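How do I get limescale out of narrow bottles?

Posted Sunday, May 9, 2021 by Hannelore Mösli

Our well water is so hard it could hold up a porch. Every plastic bottle I own has a chalky ring inside and my brush won't fit the necks. I'd rather not buy 10 new ones.

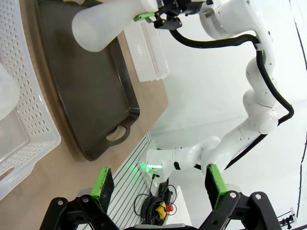 How long should vinegar sit in a bottle before it does anything?

Overnight for a thick crust, an hour for a light film. Plain white vinegar, half and half with warm water.

Veronika Oberholzer
What she said about vinegar, plus a spoonful of uncooked rice. Put the cap on, shake it like it owes you money, and rinse until the rice is out. You will find rice in the sink until September.
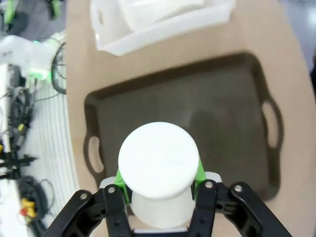 Drain them upside down afterward and let them dry with the caps off, or the last puddle leaves you a fresh ring. Citric acid works too, smells better, and costs 4 dollars a bag where I live. Never mix any of this with bleach.

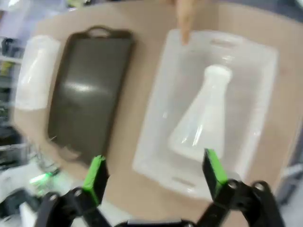
Rätsep

just buy new ones. I did the rice thing once and the dog got involved. if it's still cloudy after two soaks it's scratches, and vinegar won't fix scratches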